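Print this page | E-mail this listing

Room Reset Attendant, part time — Brivitz Family Lodging

Brivitz runs 38 furnished rooms for families on short stays. We are hiring one attendant for the Menditz building. Shifts start at 9:30 a.m. and run five hours, four days a week, Wednesday included. Pay is $22 per hour.

Duties

Strip and remake beds. Sheets are pulled flat and tucked at the foot; pillows go at the head, open end of the case toward the wall.
Collect plush toys from beds and floors and return them to the room's basket. Each room has its own basket.
Check toys for open seams and loose stitching. Damaged items go to the linen room with a tag.
Sweep wood floors, including under the bed.
Record start and finish times on the room sheet.

Requirements

Able to lift 30 pounds and work on your feet for a full shift. Able to read and fill in a checklist in English. Hotel or day care cleaning experience is useful but not required. Training is paid and takes two shifts.
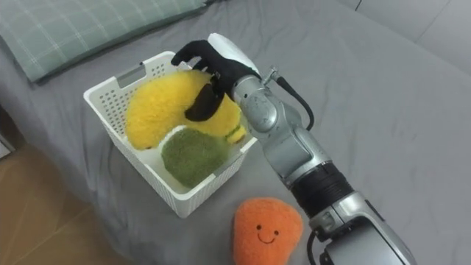

Guadalupe Zepeda adds that the toys take longer than new hires expect — allow around 5 minutes per room for them, and do the bed after the basket is filled and set aside.

To apply, send a one-page work history and two references to Lambros Petridis at the Menditz front desk. Applications close at the end of March.

Related listings
Laundry Operator, evenings
Linen Room Clerk, Omerović building
Front Desk Relief, weekends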